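Toast in the small oven, part two

The first post on this ended with the rack in the wrong slot and a slice that was dark on one side and plain bread on the other. Margarida Cunha wrote in to say her Plirley does the same thing and asked whether the fix was the rack position or the setting. It was both, but the rack matters more.

The oven has been on the same side of the table since January. It is a basic silver toaster oven with knobs and no display, so the markings are a suggestion. With an oven thermometer on the rack and the knob turned to 350, the reading settled at 352 after a full warm-up, and I was pleased with that until I opened the door. It drops quickly and takes a while to recover. For a casserole this is not important. For one slice of bread it is most of the cooking time.

Current procedure:

Preheat with the door shut for 10 minutes.
Rack in the middle position.
One slice at a time, laid flat, away from the back wall.
Turn once at 3 minutes, then give it 2 more.
Take it out with the slotted turner.

The bread is ordinary white sandwich bread. I tried the Ramalho loaf from the bakery as well, but the slices are uneven and I could not tell what was the oven and what was me with the knife. Packaged bread is dull and consistent, and consistent is what I wanted.

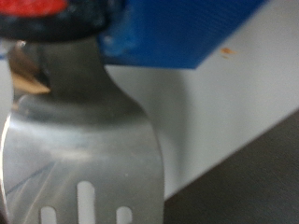
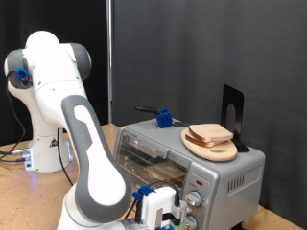
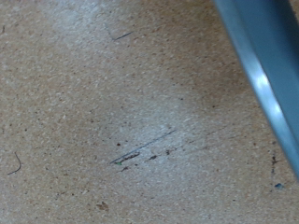
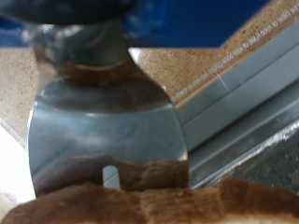 In order: slotted blade, oven with the bread board on top, work surface, and the slotted blade again with toast.

A few notes on the arrangement. The oval board lives on top of the oven with the spare slices stacked on it, and the black bookend props the back edge. Henrik Ehlers asked whether bread stored up there dries out. During a session of a few slices I have not noticed it. Left up there all afternoon it certainly would. The board comes off when the oven is running for anything longer than toast, and I would not put plastic in that spot at all.

The turner was the part I had wrong for the longest time. Tongs pinch the crust and leave a dent, and a fork goes straight through a soft slice. A thin metal blade slides between the bread and the wires if it goes in parallel to them — across them, it catches on every one. The slots make no difference for toast that I can find. They are there for draining, and I use this turner because it was in the drawer. The metal has picked up some fine scratches, which do not affect anything.

The speckled surface shows every mark and hair when you get close to it. Crumbs are the opposite. They are the same tan as the board and can sit there for a day before anyone sees them. I wipe it dry first, then damp, and keep wet cloths away from any raw edges, where particleboard swells.

Still to do: the lower rack position with two slices side by side, and the same test with frozen bread. Senad Spahić says frozen needs one extra minute before the turn and no change after it. I will run that next and put the timings in a comment below this post.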